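Tableware Specification Working Group, Drumilard
Minutes of the meeting held 26 November 2025

**Attending:** Kenneth Dimaculangan (chair), Aurelio Cisneros (purchasing), R. Osei (kitchen operations), L. Haugen (minutes)
**Apologies:** M. Tran (site safety)

## 1. Minutes of the previous meeting

Approved with one correction. Under item 4, "saucer" should read "side plate." The action on shelf labels in the upstairs pantry is closed. The action on the dishwasher rinse setting stays open; see item 5.

## 2. Replacement of children's tumblers

2.1 Cisneros presented the stock position. The stock list shows 1,296 plastic tumblers across all sites, of which 199 were withdrawn in the last quarter. Reasons given on the withdrawal sheets were cracks at the base, surface scratching, and heat distortion. Two sheets gave no reason and were returned to the sites for completion.

2.2 Two suppliers have been asked to quote, Skavus and Contreras. Both offer a tapered tumbler with a rolled rim. Skavus quotes a total of $2,597 including delivery. Contreras has not yet confirmed a delivery charge, so the two quotes can't be compared at this meeting.

2.3 Osei asked that the rim be written into the specification and not left to the supplier. Thin-lipped cups were bought in May for one site and were withdrawn early after the edges chipped in the racks. Agreed. The wording will be "rounded, rolled lip, no exposed cut edge."

2.4 Color. The current specification allows any solid color. Dimaculangan proposed limiting it to pink for the under-fives rooms and leaving the other rooms unchanged, so that cups returned to the wrong rack can be sorted by sight. Osei supported this. Cisneros noted that a single color may lengthen the lead time and will ask both suppliers.
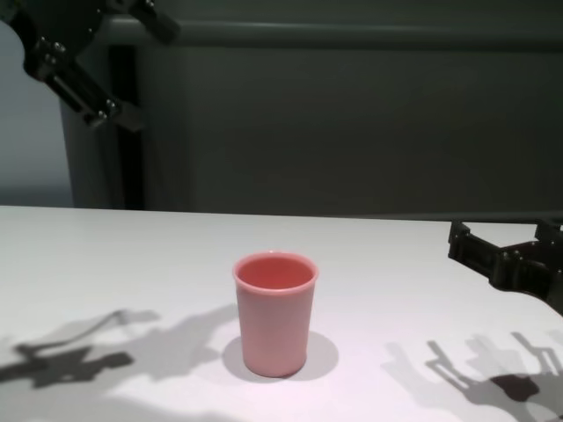

2.5 Finish. Matte is preferred. Gloss samples showed rinse marks after one cycle, and kitchen staff at two sites had been sending clean cups back for a second wash. Haugen asked whether a matte surface would hold stains from tomato-based sauces. No data available. Osei will run a stain check using the standard kitchen procedure and report the result before an order is placed.

2.6 Taper. Cups must nest without sticking when damp. Cisneros reported that the supplier drawings give the outside dimensions but no draft angle. He will request full drawings. If none are supplied, the nesting check will be done by hand on a stack taken from the sample carton.

## 3. Table surfaces in the serving rooms

3.1 Osei reported that white tabletops are in use in the under-fives rooms. Crumbs and spills are easier to find on them during wipe-down than on the older patterned tops, and closing checks take less time. No complaint has been received about glare.

3.2 The cleaning product supplied under the Tirnance contract leaves a film if it is not diluted to the label rate. The film was found in one room on the last inspection. Dilution cards will be reprinted and fixed inside the supply cupboard door. Osei to arrange.

3.3 Dimaculangan asked whether placemats should be brought back. Discussed briefly. Mats move when a child reaches for a cup and add an item to the wash. No change.

## 4. Storage and racks

4.1 The existing racks hold the current tumblers rim down. The base diameter of any replacement must be no larger than that of the current cup, or the drying shelf will not close. Cisneros will add the maximum diameter to the quote request.

4.2 Withdrawn cups are still being kept in the back store at one site. They are to go out with the plastics collection. Haugen to write to the site lead.

## 5. Dishwasher rinse setting (carried forward)

The service engineer has not attended. The machine is running on the lower rinse temperature as a temporary measure. Osei confirmed that the sanitizing stage is unaffected. Carried forward again. If there is no visit before the next meeting, Dimaculangan will raise it with the service company's account manager.

## 6. Actions

| Item | Action | Owner |
|---|---|---|
| 2.2 | Obtain delivery charge from Contreras | Cisneros |
| 2.4 | Ask both suppliers for lead time in pink only | Cisneros |
| 2.5 | Stain check on matte sample | Osei |
| 2.6 | Request full drawings with draft angle | Cisneros |
| 3.2 | Reprint and fix dilution cards | Osei |
| 4.1 | Add maximum base diameter to quote request | Cisneros |
| 4.2 | Write to site lead on withdrawn cups | Haugen |
| 5 | Contact account manager if no visit | Dimaculangan |

## 7. Other business

Haugen asked that withdrawal sheets carry a tick box for the reason, with a line for notes. Agreed in principle. Draft to be circulated with the next agenda.

Next meeting: date to be set once the Contreras quote is complete.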